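Subtitles for "Plutville", second pass. I continue from the copy that came back from the Stindside with the notes of the house manager. They will show the film as the first in their season of southern films, and the whole season depends a little on this one, so I want the subtitles to be calm and readable and not only correct.

The list that we received with the film has 2,350 subtitles. This is too many for a film of this length. I understand how it happened: the first translator has put every word of the village scenes, also the people who shout behind the main actors. In the original one can choose what to listen to, but the reader has no choice, he must read all. I have taken out or joined 385 of them until now, nearly all in the market and in the wedding.

Things I decided, so that the next person does not change them back:

- The word for elder brother stays as it is in the dialogue when it is said with affection. When it is used for a stranger, I leave it out. "Brother, where is the bus" sounds strange in English if he doesn't know the man.
- Songs are subtitled in italics, with no rhyme. I tried rhyme for the boat song and it was terrible.
- The comic's wordplay about the tailor is lost. I replaced it with a small joke about measuring. It gets a smile from me but I have seen it too many times to judge. Please somebody else read it cold.
- Numbers below ten in words, except prices.
- Two lines maximum, also in the court scene!

Timing. Reddy still moves the out-time by one frame when I save and open again. It happens only after I have joined two subtitles, never when I delete one. I did the same join in a fresh project and got the same result, so it is not our file which is damaged. For now: do all joins first, then save, open, and run the gap check as the last thing. I wrote the steps on the card beside the machine.

Subtitle 1,028 is the difficult one. The mother says one sentence, very short, and the picture cuts to the son before she finishes. In the old list the text appears complete at the start, so we know her answer before he does. I split it with the cut. The second half now stays on screen less than I like, but I read it comfortably at normal speed, and I am a slow reader in English. If the Stindside complains, try to start the second half a few frames before the cut, but please don't put it together again.

The interval card is a question too. The original stops hard in the middle of the fight with the word INTERVAL across the picture. The Stindside asked if we can remove it as they don't make a pause. I would keep it. The music is written for this stop, and the film begins again with a drum that makes no sense otherwise. I answered that we subtitle it like all other text on screen and that the cutting is not our work.

White text on the white shirts in the temple scene: I made the outline one step thicker for the whole film, not only for this scene, because a change in the middle is noticed at once. On the small monitor it looks heavy. In the projection I think it will be right, the letters always become thinner there.

Not done yet:

- letter in the last reel (handwriting, I can read all except the signature)
- credits of the two songs, spelling of the lyric writers
- the radio voice in the lorry, decide italics or not
- spelling of the village, we have it in two ways
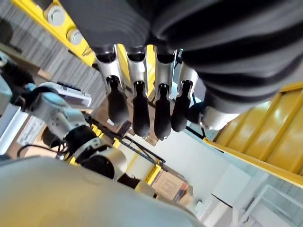

Vorkitz, 02/05/2019

Radio voice decided: italics, the same as for the telephone. The village is now spelled with one "l" everywhere, also on the bus sign. I ran the gap check after the joins and it gives 2 warnings, both in the wedding, both because the priest and the uncle speak over each other. I leave the uncle out. The letter is still waiting. The test file for the Stindside is exported with the thicker outline, and the file for the September screening must be made again from the corrected list, so do not copy the test one.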